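Teaching a gripper to handle the laundry

The workshop at Cureck smells of detergent, and the engineer who runs the data sessions wouldn't have it any other way. "We wash everything," she told me, already pulling another garment out of the basket. "Clean cloth moves differently from worn cloth, and I want both in the set!"

Her team is gathering examples for a system that should one day pick up clothes and fold them. A person steers the arm through the whole job, the cameras record, and each run becomes one example to learn from. They call the project Pinmont, and it has 198 runs so far, of which 169 were good enough to keep.

"People ask why we don't start with something easy, like a block," she said. "But cloth is wonderful! You grab it in one spot and the whole shape changes on you. Dark blue is the worst and the best, all those folds going nearly black, and the system still has to find an edge in there somewhere."
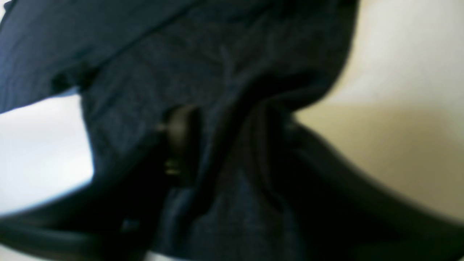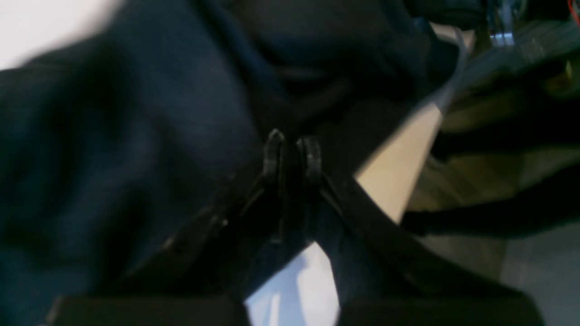 Both views: navy fabric close up, from the small camera on the arm.

UDINE, May

I asked what makes a run worth keeping. She laughed and said it took her team 12 drafts of the instructions to agree on that. "A slow grab is fine. A missed grab is fine too, if the operator recovers, and I love those ones. What I throw out is the run where somebody got bored and yanked."

New operators get 17 practice runs before anything counts. The first few are usually dreadful (mine certainly was, I dropped a sleeve twice) and then the hands seem to settle down. "You stop thinking about the arm," she said, "and you start thinking about the shirt."

Next on her list are towels, then anything with a hood. She is especially looking forward to the hoods.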